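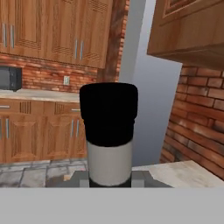
Refacing vs new doors, help me pick. Quote from Bukcombe is 328 a door, Barkent wants 242. Kitchen is the honey brown wood grain kind, raised panels, little slatted vents near the bottom of the uppers. Boxes are solid. Can I just paint?
posted by Magagula, Sep 20, 2022

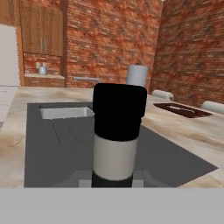 Counter and sink area, drainboard grooves at left

hingeside9
Paint. Degrease first, twice. Then sand, bonding primer, two thin coats – let it cure a week befor you rehang anything. Slats are a pain, use a small brush.

Plerkerach
depends on the doors. mine peeled by November, went with new ones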